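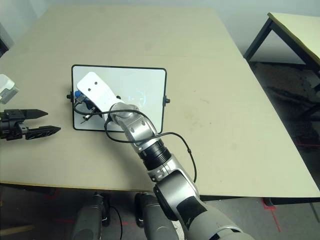 Sun 31 March

For many years I wrote my plans on paper, and for many years I lost the paper. Under the phone, in the pocket of a coat, once in the freezer together with the peas. So this winter I decided to try a small whiteboard, the kind that you can put flat on the table or stand up with a frame. I want to write down how it goes for me, because I had more questions than I expected from such a simple thing.

First, the cleaning. When you write on a whiteboard and wipe it the same hour, everything comes off with a dry cloth. When you leave the words for a week, it is different. My blue marker is the worst one. It leaves a pale shadow, and the next list goes on top of the shadow, and after a month I am reading two shopping lists at the same time and buying onions which I do not need.

I tried several methods. Water alone did almost nothing. Writing over the old line with a fresh marker and wiping quickly worked better than I believed, my neighbor Jamshid Mirzaei taught me this - he was a teacher of geometry and has erased more circles than anybody I know. For the oldest marks I used a little rubbing alcohol on a soft cloth, then I let the board dry completely before writing again. I do not use the rough side of the kitchen sponge anymore. I did it one time on my first board, a Lunetti, and the surface became dull in that corner and now it keeps every color.

Second, flat or standing? I was sure I would want it standing. But in our apartment in Guronport the table is by the window, and when the board stands up, it falls as soon as somebody opens the balcony door. When it lies flat, the lamp shines on it and I must move my head to read. I have chosen flat. My wife has chosen standing, so it depends on who was last at the table.

What do I write there? Not so much. On the left side the things for today, on the right side small drawings when I am on the telephone. I try to keep the list short. In July last year I had a notebook with 41 tasks in it, and I was tired only from opening it. The board does not have space for this, and I am glad.

I paid 24 dollars for the board with two markers, in the Shojaei stationery store behind the post office. The markers dry out fast if you forget the cap, so I keep them lying down in a cup holder from Jalo that was meant for the car.

Next I want to try a green marker. The owner of the store told me green is easier to wipe, but he was also selling it.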